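Sorting out the money side: my part of the arm project

When we split up the work in September I ended up with the budget, mostly because I was the only one who hadn't already bagged something more exciting. I'd pictured a spreadsheet and an easy month. What I got was a lot of emails, two suppliers who didn't like answering questions, and a much better idea of what a robot arm setup costs once you've paid for all the bits that go round it (which nobody puts in the headline price!).

The department gave us £3258 for everything except the arm itself, which we have on loan from the engineering workshop until the end of the year. That sounded like loads to me. Sihan Shi, who was on the programming side and had done a project like this before, laughed at the figure and told me to write the list first and get excited later. Good advice, slightly annoying.

So I wrote the list. Gripper, mounting plates, cables, a spare cable, something to hold the cables, a camera, a camera bracket, a work surface, markings for the work surface, screws. Then I went looking for prices. Velamham did a nice electric gripper but it would have eaten well over half the money and they wanted another £277 for the adaptor and the lead. Zaselier had a simpler one that did what we needed, and the adaptor was in the box. Delivery was slower and their website is horrible to use, but I couldn't find a reason to pay double, so Zaselier it was.

The next question was the work surface. Montes make proper printed calibration mats and I badly wanted one, because they look brilliant and I thought it would make us seem more serious. I got a quote, and it was £300 with the carriage. Sihan asked what it would do that a roll of paper wouldn't. I went away to think of an answer and came back without one, so we bought brown paper and blue masking tape for £10 and marked out the grid ourselves. 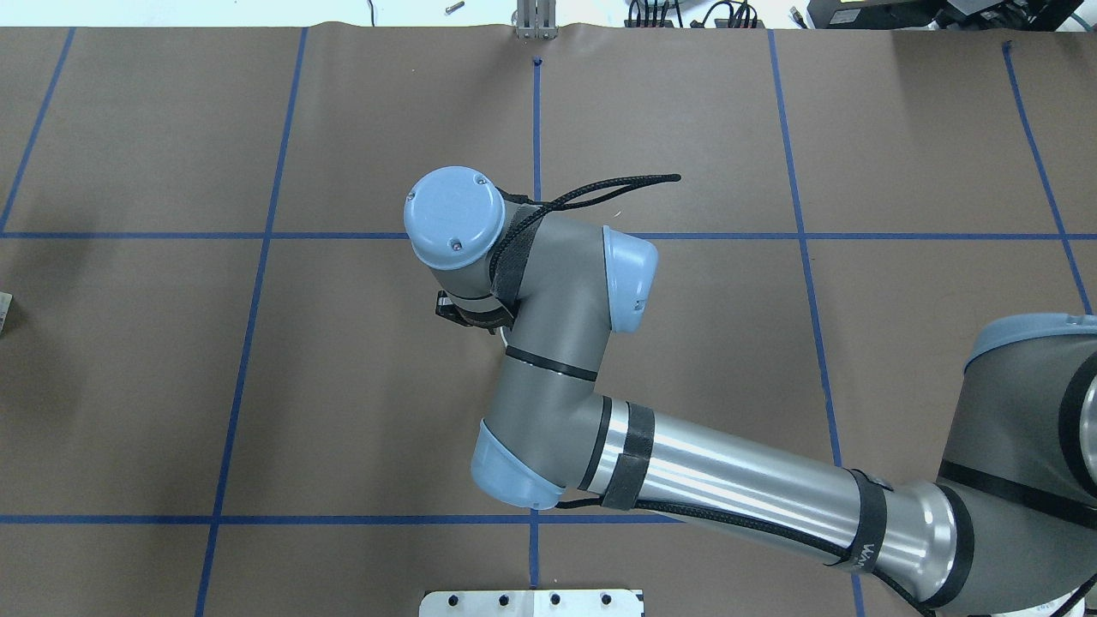 The arm over our taped paper grid, with the cable strapped along its upper section.

I'm quite proud of that grid. The squares are for telling the program where to go, and for our tests it only has to know which square it's in, so a millimetre here or there on the tape doesn't bother us. Paper creases, though, and it will tear if somebody drags something across it, so my plan has a full replacement sheet in it every few weeks. Tape is in there too, under consumables, along with the hook-and-loop straps. I had left straps out of my first draft completely! They're cheap, but you get through more than you'd think, and a cable that can flop about near a moving joint is asking for trouble.

The money we didn't spend on the mat went into spare cables and a second mounting plate. I argued for the plate quite hard. If we drill one wrong we lose a week waiting for another, and Sadholm, who do the plates, only send them out in batches. The others would have preferred a better camera. We had a slightly grumpy meeting and agreed to look at the camera again after the first round of tests, if there's anything left in the pot.

What I'd change: I asked for quotes one at a time and waited for each reply before sending the next. Silly, looking back, and it cost us most of a fortnight. I'd also ask every supplier for the delivered price with all the leads and fixings included, in writing, before putting a single number in the spreadsheet. My first version was wrong in nearly every row because of postage.

The updated spreadsheet is in the shared folder, with the quotes saved next to it. The camera row is still marked yellow.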